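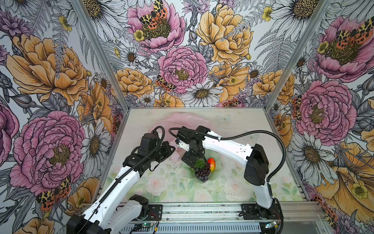
Grapes and a mango-shaped fruit by a leaf-shaped dish.

Fruit packers wanted, Lonby Produce Share

June 4, 2023
By Lộc Hứa

Lonby Produce Share is looking for casual packers for the winter season. We buy fruit from growers near Hikby and pack it into mixed bags for households that have signed up. Last season we sent out 1494 bags, and this year the list is longer.

The work is at the Lalonura Street hall. You'd sort fruit, put aside anything bruised, fill bags to the order sheet and label them. Shifts are 3 hours, mornings only. You'll be on your feet most of the time and need to be able to lift a full crate with a second person.

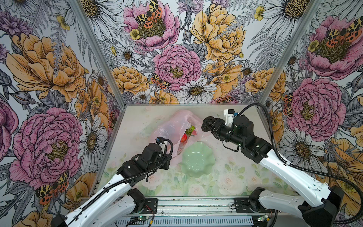
Who can apply

Anyone over 18 with the right to work in Australia. No experience needed. We have some 20 places to fill. Closed shoes are a must. If you have a fruit allergy, tell us when you apply so we can put you on labels or deliveries.

Pay is at the casual award rate, paid fortnightly. Your first shift is a paid training shift.

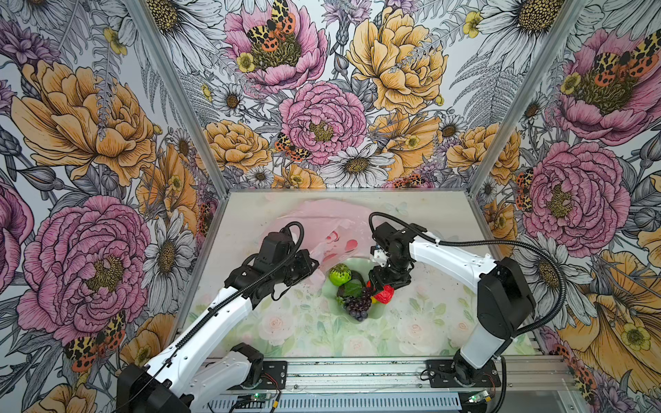 Fruit on a round green plate.

How to apply

Email a short note with your name, phone number and the mornings you're free. A resume is fine but not required. People who packed with us before May don't need to reapply, just reply to the roster message. 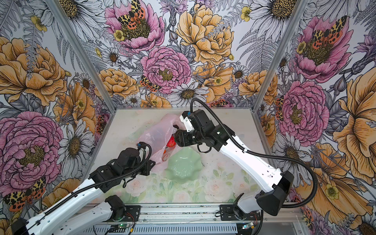
Từ wrote to us after last season: "I started on apples and was doing the citrus orders by my second week. The mornings go fast. Bring a jumper, the hall is cold until ten."

Parking is behind the hall, off the lane.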